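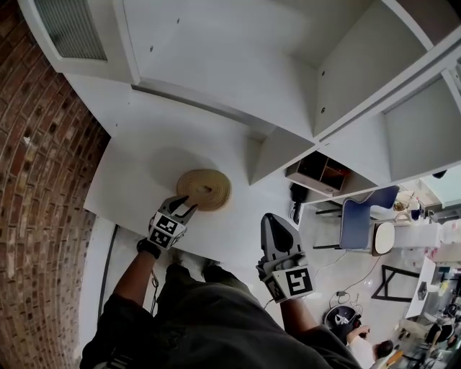
ok moving thread. did Makstead to Tustley on Saturday, still can't find my socks, typing this on the floor. stuff I'd tell myself a month ago

book the truck before you tell your landlord anything. I did it backwards. gave notice, felt great, went to reserve a truck, every place in Makstead booked solid for the end of the month. obviously. everybody's lease ends the same day

ended up with Lehner. small outfit, two trucks, answer their own phone. quote was fair. the catch is the 48 hour cancellation thing, you lose the deposit if you move the date later than that, and they do NOT bend on it. read the email. all of the email

also ask about stairs when you call. there's a stair fee. there's always a stair fee. mine was per flight and I live(d) on the third floor with no elevator so you can do that math

boxes. everybody says liquor store. liquor store by me now crushes everything the second it's empty. grocery stores early morning are better, go in by 7ish and ask the produce people nicely. banana boxes are the best box ever made and they have handles

do not put books in a big box. I knew this. I've known this since college. I put books in a big box

label the SIDES. not the top. once they're stacked you can't see the top of anything. I wrote on the tops of all of them and then spent Saturday night moving boxes around to find a pillow

while I'm on it, "misc" isn't a label. I've got five boxes that say misc. one says "misc 2 (important)". no idea

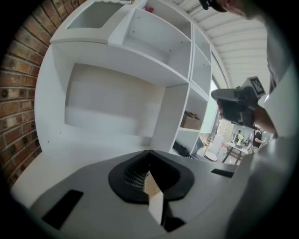 mail. do the forwarding a full week ahead, not the night before. mine hasn't kicked in and I have a new debit card wandering around Makstead somewhere. bank was decent about it but it's another week of waiting

list of places that needed my new address that I forgot: pharmacy, car insurance, the vet, my old 401k from a job I barely remember having, library. the library one matters bc I have a hold coming in

car insurance went UP by the way. same state, 20 miles down the road. called to ask why and got a speech about zip codes

utilities: Tustley runs its own water dept and you have to show up in person w/ your lease to turn it on. in person. they close for lunch. I stood in the lobby next to a guy buying a fishing license

power was easy, online, done while eating a sandwich

internet was not easy. they give you a window of "morning". morning ended up being 2:40 pm. if you work from home get a hotspot or find out where the library is (see above re: library)

somebody replied asking about storage. yes I used Barkard for the overlap, since my old lease ended before the new one started. cheapest unit was 70 a month, ground floor, clean enough. you have to bring your own lock or they sell you one at the desk for a dumb price

with storage, put a moving blanket on the floor first even if it looks dry. and leave yourself an aisle. I packed it like a brick and of course the thing I needed was my work shoes, all the way at the back

one more Barkard thing. gate code only works till 9 at night. found that out at 9:10

food. don't move with a full freezer. I ate so many weird dinners the last week. peas and waffles. half a bag of shrimp with soup. spices can go in a tote bag and ride up front with you, same for anything with oil in it, just trust me on the oil

keep one bag that doesn't go in the truck. charger, meds, toilet paper, a towel, box cutter, trash bags, coffee stuff. I forgot the box cutter and opened everything with a house key like an animal

shower curtain!! new place won't have one. first night, filthy, drove to the store at 10 pm for a shower curtain. got rings too bc I thought of it in the parking lot. barely

deposit stuff. walk through the old place and take video, slow, open every cabinet, inside of the oven, inside the fridge, the window tracks. say the date out loud. email it to yourself so it's got a timestamp. same thing in the new place BEFORE any boxes come in

my old landlord tried to bill me for blinds that were broken when I moved in. sent the move in video. haven't heard a word about blinds since

people asking do I fill nail holes. check the lease. mine said leave them. friend of mine filled hers with toothpaste and got charged for it, because the color was wrong and also it was toothpaste

tipping the movers: I did cash, plus cold drinks, plus pizza at the end. they cared most about the drinks. have the path clear and the boxes closed when they show up and they'll love you. you're paying by the hour, so it's your money sitting there while you tape things

measure the couch. measure the door. then measure the turn at the top of the stairs becuase that's what gets you. couch fit the door fine. couch didn't fit the turn. legs came off, then it did, with a lot of words

cat update since there were several requests. she's fine. she spent the first day behind the washer and now walks around like she pays the rent. put her in the bathroom with the door shut and a sign on it while the movers are working, big sign

things I'd skip: bubble wrap (towels and tshirts work), renting those plastic totes, color coding. color coding lasted one evening. ran out of green

things I'd spend on again: good tape. a hand truck. the second mover

Tustley so far: quiet, decent donuts, trash day is confusing, every other week for recycling and the calendar on the town site is from last year. if anybody local knows which week we're on please tell me, I've got a mountain of cardboard in the hall

found the socks. misc 2

that's all I got, gotta go sit in the water dept lobby again, they spelled my street wrong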